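# The Folding Shift
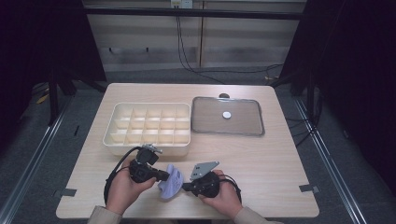
*A lavender cloth held between two hand-held grippers at a worktable.*

Losetti's laundry plant in Ristiven handles 3000 pieces a day. In June it moved 9 of its folders to a new job, teaching the machines. They work in 30-minute turns, with a gripper in each hand. Pay went up one grade. Some miss the talk at the old line, and wrists still get sore. The Damasceno robots arrive in the fall.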